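# Qui sommes-nous

Indura est une laverie de quartier qui lave, sèche et plie le linge des particuliers et de quelques petites structures : deux gîtes, un salon de coiffure, un cabinet de kinésithérapie. La maison a été ouverte par Aroha Tawhiri, qui tenait auparavant la lingerie d'un hôtel et qui assure toujours l'accueil du matin.

## Ce que nous faisons

Nous prenons le linge au kilo ou à la pièce. Les draps, serviettes et nappes sont rendus pliés. Les chemises sont rendues sur cintre, sauf demande contraire. Nous ne traitons ni le cuir, ni les tapis, ni les robes de mariée – pour ces articles, nous donnons volontiers l'adresse d'un pressing.

Chaque dépôt reçoit un numéro, noté sur le ticket et dans le cahier. Le numéro 3958 a été attribué en décembre. Le délai habituel est de 2 jours ouvrés.

## Nos formules

- **Grerkby** : le linge courant de la maison, lavé, séché et plié.
- **Womard** : les draps et serviettes des gîtes, avec un jour de passage fixe.
- **Okoro** : les petites pièces délicates, lavées à part. Supplément de 900 francs par dépôt.

## Le local

Le pliage se fait debout, et tout le monde plie de la même façon : les serviettes en trois, les draps en quatre puis en trois.

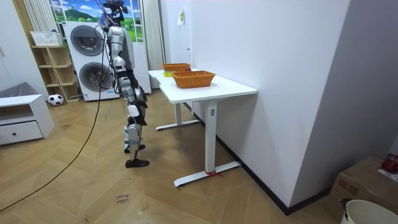

Le tri se fait par client, jamais par type de tissu, et un dépôt n'est pas mélangé à un autre. La table est longue et blanche, placée le long du mur, et ses coins arrondis n'accrochent pas les draps. Les paniers tressés restent dessus pendant le pliage. Les deux machines superposées sont dans la même pièce, le linge n'a donc que quelques pas à faire.

## Nous trouver

Le dépôt ferme à 13 heures le samedi. Les autres jours, il est possible de passer jusqu'au soir – les horaires sont affichés sur la porte.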